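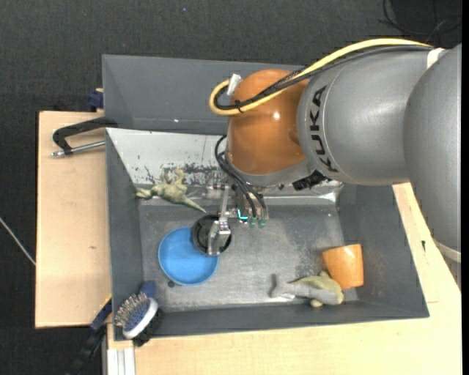

The woman who runs the demonstrations at Quinlan has been asked the same question so often that she answered it before I had my coat off. No, she said, the robot does not know what a dinosaur is, at least in the way your kids do. I had come up to Sitstead in April for the open day, and I'd planned to begin with something more dignified, maybe the funding or the history of the building, but we were standing right by the work area and there was a green toy dinosaur lying in the bin next to a bright blue dish, with the big KUKA arm reaching down over both of them, so of course that was where we started. "Everybody wants to talk about the toys," she said. "That's fine with me. I like the toys too."

She asked me to leave her name out of this, and the names of her coworkers as well, on the grounds that whoever gets named ends up answering the e-mail. I can tell you that she grew up a short drive from Sitstead, that she trained as a machinist before going back to school, and that she had been on her feet since before eight that morning and still walked me around as if I were the first guest of the day. (I was well into the second group. The doors opened at nine, and the sign-in sheet had already gone onto another page.)

Quinlan is a small outfit. They work on picking, meaning the business of getting a machine to reach into a container full of unlike things and come out holding one of them. Most of their paying work comes through Vovex, a distributor with a warehouse over in Zasatstead, where people spend whole shifts taking returned goods out of one bin and putting them in another. "It's hard on the shoulders," she told me. "I did it for a summer. You don't notice for the first week, and then one morning you can't get a plate down from the cupboard."

I asked her why a company that wants to sort returned goods would practice on a hairbrush and a stuffed animal, and she took her time with that one.

"Well, think about what comes back to a warehouse," she said. "It isn't boxes. If it was boxes we'd have been finished years ago. It's somebody's hairbrush with the packaging gone. It's a cup. It's something soft that changes shape when you squeeze it. A brush is a wonderful thing to practice on, because the handle wants to be held one way and the head wants to be held another, and if it's leaning on the side of the bin you've got a third problem. I could talk about hairbrushes until lunch."

She very nearly did! I learned that shallow dishes are a headache, with so little edge for a finger to get under, and that shiny cups used to upset the vision software until one of the younger engineers spent most of a winter on reflections. Plush toys she called "forgiving." You can grab one badly and still come up with something. Overlap is the part they all lose sleep over, when one object is lying partly on top of another and the machine has to decide which of the two it is going after.

"You and I look at that and we just know," she said. "You reach for the thing on top. You don't even have the thought. We have had to get every bit of that across, one pick at a time."

They keep a shelf of objects for this, 521 of them at last count, each one with a number written on a bit of masking tape. Staff bring things in. So do their relatives. During the open day there was a box by the door where visitors could leave something they no longer wanted, provided it would fit in a bin and wasn't breakable or alive, and by midmorning it held a garlic press, a roller skate, and a great many hotel slippers. She was delighted about the garlic press. "Two handles and a hinge," she said. "That's going to cause trouble for a month."

The open day itself was her idea, and she admitted it was not a popular one at first. The engineers were worried about losing a day of work and even more worried about the arm doing something foolish in front of company. I asked whether that ever happens.

"Oh, sure. It'll go down, think it has hold of something, and come up with nothing at all, and then carry that nothing very carefully across to the other side. The children love it. I had a little girl last year who clapped harder for that than for any of the good ones." She told the engineers afterward that a crowd will forgive a machine almost anything if you tell them ahead of time what it's trying to do. So now she does. Before each run she says out loud what the arm is going for, and lets people guess whether it will manage.

Last year they had 50 visitors, nearly all of them family. This year they printed 200 programs and she had to send someone to make more. Groups go through in turns of 30 minutes, which she says is a little short for the adults and a little long for anyone under six. There's a line on the floor you are asked to stay behind, and she is strict about it in the nicest possible way. I saw her stop in the middle of a sentence to steer a grandfather back by the elbow.

I wanted to know what people ask about, once they're done with the dinosaur. Jobs, she said right away. It comes up with every group, and she doesn't duck it.

"I tell them what I know, which is what we're doing with Vovex. The folks in Zasatstead tell us what they hate picking, and we work on that first. What happens ten years on, I can't promise, and I'd be suspicious of anyone who did. But I'd rather people come in here and see how slow this is, and how much fuss there is over one cup, than go by what they've seen in the movies."

It is slow, I should say. I had expected something quicker from a machine that size. She told me they keep the speed well down when guests are in, and that even on an ordinary day a person with two good hands would beat it without trying. What it has going for it is that it will do the same thing at four in the afternoon that it did at nine, and that it doesn't need to reach a plate down from the cupboard afterward.

Toward the end I asked which object she'd save if the building were on fire, and she said the fire marshal was in the next group and would I please keep my voice down. Then she went and got me number 14, a wooden duck that had belonged to her mother. It was one of the first things they ever tried. The wheels turn, so it rolls away when it's touched, and for the better part of a year they couldn't do a thing with it. They pick it now most of the time. She still puts it in at the end of the day when she's showing someone around, and she still holds her breath a little.

The next open day will be in the fall, if she gets her way. She'd like to have a table where visitors can try picking with a pair of kitchen tongs and one eye closed, and she'd like better coffee. By then the third group had come in, and a boy at the front was already asking what the dinosaur was called.

More from around Sitstead
Library extends evening hours through the summer
A morning at the Zasatstead seed swap
Bridge repairs: which roads are closed and when
The couple who fix accordions
School band needs trombones
Letters: in defense of the old bus shelter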